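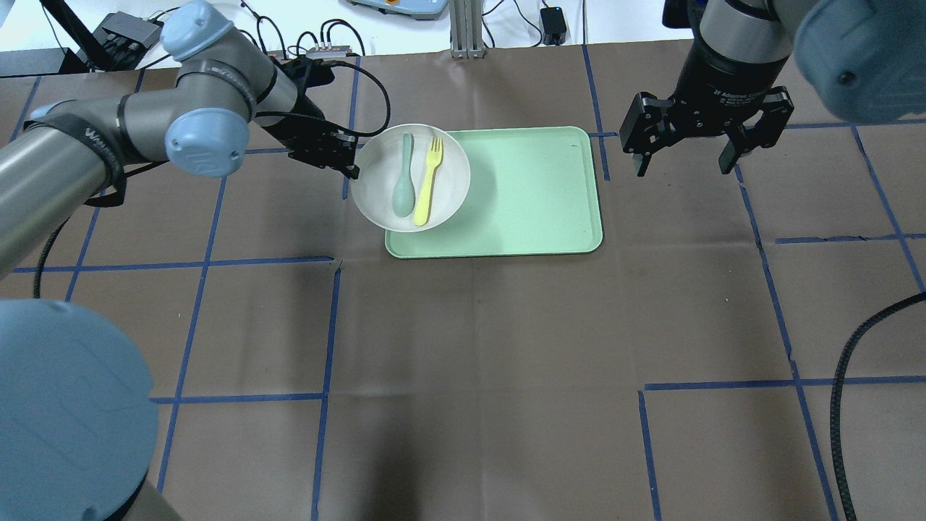
**Kitchen Notes, No. 27**

Kids' dishes take over a kitchen faster than anything else I know. One minute you own a couple of little bowls, and the next there's a drawer of bendy spoons in every colour of the rainbow and you can't find a single fork. So this issue is all about trays, and I'm very excited about it!

The idea is dead simple. Give each child one tray with a raised rim, a bowl, a fork and a spoon, and set it up before anyone is hungry. The rim is the important bit - it catches runaway cutlery on the way to the table, and most of the peas as well. Mint green and white looks lovely together, and a bright yellow fork is very easy to spot when it's time to clear up.

A few things that have worked at our place:

- Carry the cutlery in the bowl. It won't slide about, and little hands only have to think about keeping the tray level.
- Stick to plastic in soft colours for everyday, but make one piece a strong colour so you notice when it's gone missing (check the sandpit first).
- Cover the table with brown paper on messy days. Tape it down with painter's tape, which peels off most tabletops without leaving gunk behind. Try a corner first if yours is waxed.
- While you've got the tape out, mark a big square for each tray. My two love parking theirs inside the lines!

Fadime Değirmenci wrote in after the last issue to ask whether the bowl should go on the left or the right. Put it wherever your child reaches first. Ours goes to the left, and the spare spoon lies on the tray beside it, handle pointing away. 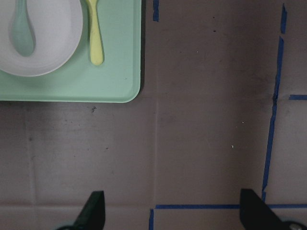
## Washing up and putting away

Pale plastic loves a tomato stain. Wipe bowls and spoons with a little cooking oil before you serve spaghetti, then wash as usual with warm soapy water. For stains that have already set, mix bicarb and water to a paste, leave it on for around 27 minutes (a long cartoon, in other words) and rinse well. A sunny windowsill helps too.

Dry trays standing on edge so water doesn't sit inside the rim. Once they're dry, stack them flat with the bowls nested on top and the spoons in a jar alongside.

Ardalan Fallahi keeps his whole lot on the bottom shelf of the pantry so the kids can set up on their own. We tried it on Thursday and breakfast was on the table before I'd found my slippers. Send me your own tray tricks, and next time we'll tackle lunchbox lids!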